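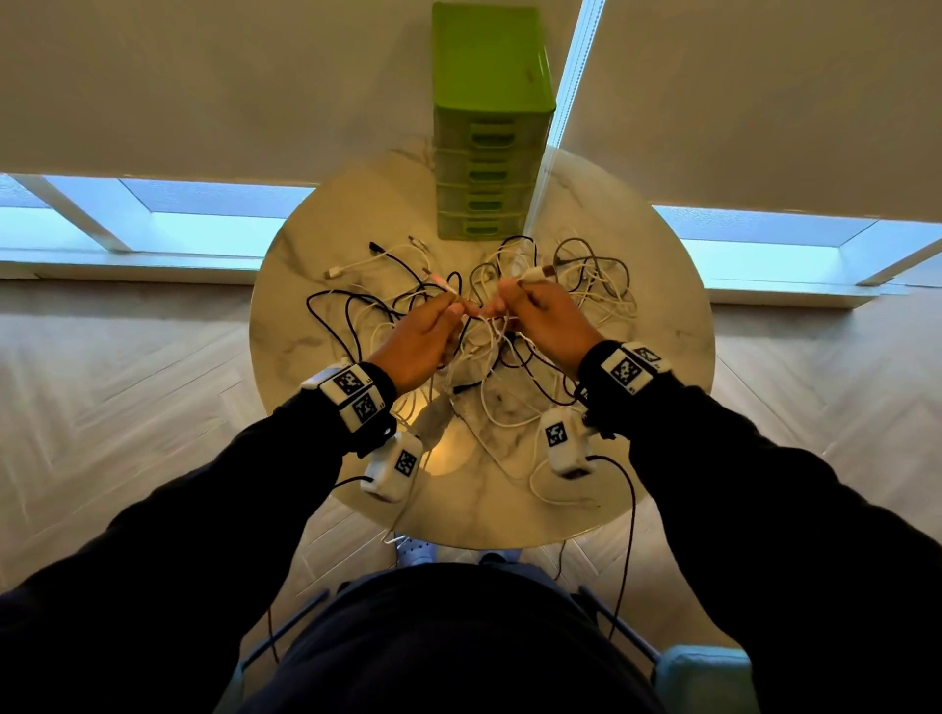

The Last Bus to Skotby

In the winter when the company decided to close the line, Kaan Güneş was driving the evening bus from Brikstead to Skotby, and most evenings he was driving it for one passenger.

The passenger was Abbas Fallahi. He got on at the stop in front of Kováčik, the bakery, with a paper bag under his coat, and he sat always on the first seat to the right, where the heating worked. He paid in coins. The ride took 20 minutes in good weather. In snow it could take as long as it wanted.

For the first year they said only good evening and good night. Then one evening a deer stood on the road after the bridge and would not go away. Kaan turned off the big lights and they waited. Abbas opened his paper bag and held it out over the little door beside the driver. Inside were two rolls with poppy seed, still soft.

"It is forbidden to eat here," said Kaan, and took one.

After this they talked. Abbas had been a teacher of geography and he had opinions about rivers. He thought that the river at Skotby was put on the map in a wrong way, and he had written to the map office in Plorkidlow many times to tell them. They had answered once. The answer thanked him for his interest. He carried it in his wallet and showed it to Kaan at the red light, and the light became green and then red again before Kaan had read it to the end.

Kaan talked less. He told about the town where he was born, which had a harbor and no bridge, and about his mother, who was afraid of bridges all her life and had crossed maybe three. He didn't tell that he himself closed his mouth and held his breath each time when the bus went over the one at Skotby. But I think Abbas knew, because he always stopped talking there, also in the middle of a word.

The letter from the company came in November 2023. It was hanging in the drivers' room between the holiday plan and a notice about boots. The evening line had cost too much and would end with the year. Kaan would get the airport route, which was better paid and had a toilet at both ends.

He drove for 15 days with this letter in his head and said nothing. He talked about the deer. He asked questions about the rivers, so many that Abbas looked at him from the side. On the next evening there was no snow and no wind, and he stopped before the bridge, where there isn't any stop, and turned off the engine. It got cold quickly. The windows became white from their breath, and Kaan told him everything, also the part about the toilets.

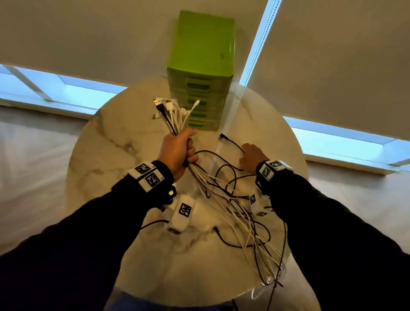

Abbas Fallahi said that he had known it since the first week, that the bakery woman had told him, and that a line is not closed so long as somebody goes along it. He said that the river had been on the wrong side of the map for as long as he could remember and it had still arrived at the sea every day. Then he asked if they could please go on, for his feet were freezing.

Kaan started the engine. It coughed and he had to try again.

On the bridge he noticed that Abbas was still talking. He was explaining something about sand, how it travels, how it lies down behind a stone and rests there, and he didn't stop at the first lamp and he didn't stop at the middle. Kaan wanted to hear the end of it. He asked, "And after the stone?" and he heard his own voice over the water.

"After the stone it goes to the left," said Abbas. "In Plorkidlow they believe to the right."

At the last stop he got down slowly, one hand on the rail. He left the paper bag on the seat. Kaan called after him, but Abbas had already turned the corner at the church, so he ate the roll standing by the open door, and then he swept the poppy seeds out on the snow.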